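Drirnell Shared Desks
Frequently Asked Questions

Home | Desks and Prices | Rooms | FAQ | Find Us

These are the questions we get by email, in roughly the order we get tired of them. If yours is missing, write to the front desk and it may end up here with the spelling fixed.

GETTING STARTED

What is Drirnell?

A floor and a half of desks above the old shoe store on Escobar Street. You rent one, you work at it, you go home. We have seen other places call this a community. You are welcome to become one with the people near you, but it isn't in the contract.

Do I have to take a tour first?

No, though most people like to see where the windows are. A tour takes 15 minutes, or five if you don't ask about the freight elevator. Please don't ask about the freight elevator.

What kinds of desk can I rent?

Two kinds. A fixed desk is yours for as long as you pay for it, and you can leave your things on it overnight. A floating desk is whichever one you find free when you arrive, and you take everything with you when you leave, including the mug.

Fixed desks are on the upper floor and along the back wall. Floating desks are in the front, where the light is better and the bus goes by.

Is there a waiting list?

For fixed desks, usually. We have 20 of them, and people who get one by a window tend to hold on to it through job changes, marriages and at least one novel. Floating desks are almost always available, except in February, when everyone who decided to work from home in the fall has thought it over.

How do I cancel?

Write to us before the first of the month and you won't be charged for that month. Write to us on the second and you will. We know the second is very close to the first. We've had that conversation.

Can I pause my membership?

Yes, once a year, for up to two months. Floating members just stop coming. Fixed members have to clear the desk, and we'll rent it to somebody else in the meantime, so you may come back to a different one. If that idea bothers you, don't pause.

THE BUILDING

What are the hours?

The front desk is open during normal business hours. Members with a fixed desk have a key card and can come in whenever they want. Floating members can stay until 11 at night, when the lights in the front go off by themselves. You can wave your arms at the sensor, but it has made up its mind.

My key card doesn't work.

Hold it flat against the reader and wait for the second beep. The first beep only means the reader has noticed you. If there's no second beep, the card has probably been living next to your phone, and we can reset it at the front desk.

We charge for lost cards. We don't charge for cards that went through the laundry, as long as you bring us what's left.

Where do I park?

Behind the building, in the spaces marked D. The spaces marked Z belong to Zelura, the dental supply place downstairs, and they do tow. They have towed us.

Bikes go in the hallway by the back stairs. Please don't lock them to the radiator pipe. It's tougher than it looks in the summer and a lot hotter than it looks in the winter.

Is the building accessible?

The lower floor, the kitchen, two of the three meeting rooms and one restroom are step-free from the parking lot. The upper floor is stairs only. If you need a fixed desk on the lower floor, tell us and you go to the top of the list for the next one that opens along the back wall.

Is it quiet?

The upper floor is. We ask for no phone calls up there, and the other members will enforce this by looking at you. Downstairs has the normal noise of people working: typing, chairs, one side of a great many video calls.

YOUR DESK

How big are the desks?

Big enough for two monitors and lunch. Fixed desks are a bit deeper than floating ones. Measurements are on the Desks and Prices page, and we promise we used a tape measure.

Can I bring my own chair?

Yes, if you have a fixed desk. Put your name on it somewhere other than the bottom, because the people who borrow chairs don't turn them over to check. Our own chairs are fine. They go up, they go down, and most of them stay where you put them.

Can I put a mat on the desk?

Please do. Desktops scratch, and we take scratches out of the deposit with a cheerfulness you won't enjoy. A plain mat that covers the part you use is plenty. Skip anything with an adhesive back. We spent most of one February scraping off a member's idea of a permanent solution.
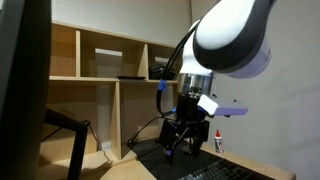
Page last changed: June 22, 2024

Can I drill, screw or clamp things to the desk?

Clamp, yes. Monitor arms and lamps are welcome as long as there's a bit of felt or rubber under the jaws. Drill and screw, no. If you find existing holes, they were there when we bought the place and we've grown fond of them.

How many things can I plug in?

Each fixed desk has four outlets and each floating desk has two. You may add one power strip. You may not plug a second power strip into the first, and yes, we do look. Space heaters are out entirely. If you're cold, tell us, and we'll turn the dial that makes the other half of the room complain.

Can I leave valuables overnight?

At a fixed desk you can, at your own risk. Every fixed desk comes with a drawer that locks. Bring your insurance up to date before you bring in anything you'd cry over.

Who cleans my desk?

You do. The cleaners do floors, kitchen, restrooms and the outsides of trash cans. They've been told never to touch what's on a desk, after an incident with a jigsaw puzzle.

KITCHEN

Is the coffee free?

Yes. It's a drip machine and an ordinary can of ordinary coffee. About once a month somebody offers to help us pick a better bean, and about once a month we say thank you. If you want something special, bring it, label it, and hide it.

Can I use the refrigerator?

Put your name and a date on it. Anything without both gets thrown out at the end of the week. Anything with both gets thrown out when it begins to affect the people around it.

The microwave is for everybody, which is why we ask you not to do fish.

MEETING ROOMS

How do I book a room?

There's a sheet on the wall beside each one. We tried an online calendar. For three weeks every room was reserved and every room was vacant, and then we went back to the sheet.

Members can book up to two hours a day. If you're 15 minutes late, the room goes to whoever is standing there looking hopeful.

How many people fit?

The small rooms seat four, or six who know each other well. The large room seats 11 at the table. For anything bigger, ask about renting the whole lower floor in the evening. It will hold 50 standing, and the fire department has been very clear about who comes after 50.

Can clients come in to see me?

Sure. Meet them at the front door, since the intercom makes everyone sound like they're calling from a submarine. Visitors can stay for the length of the meeting. A visitor who brings a laptop and a sandwich is a member who hasn't paid yet.

PRINTING AND INTERNET

How do I use the printer?

It's the Ovimex in the alcove. Install the driver from the card taped to its lid, print your document, walk over, press the green button, and wait longer than seems right. It is thinking. Pressing the button again prints a second copy and makes it sulk.

Black and white is included within reason. Color goes on your bill. We've never had to define "within reason" and would like to keep it that way.

Is the Wi-Fi any good?

It's good. There's also a wired connection at every fixed desk, which is better if you move large files or take calls you'd hate to drop. The password changes when we feel like it and is posted in the kitchen.

The Wi-Fi is down.

Check that you're on ours and not Zelura's. If you're on ours, come to the front desk. Please don't email us about it.

MONEY

How do I pay?

By card or bank transfer, on the first. We don't take cash or checks any more. One member asked about trading for firewood, and we did discuss it.

When do I get my deposit back?

Within three weeks of handing in your card and your drawer key. The drawer key is the one people forget. Look in the drawer.

Do you give a discount for a whole year?

Yes, one month free if you pay for the year in one go. It's only for fixed desks, and it isn't refundable, so make sure you like your neighbors first.

Front desk: second door on Escobar Street, ring once.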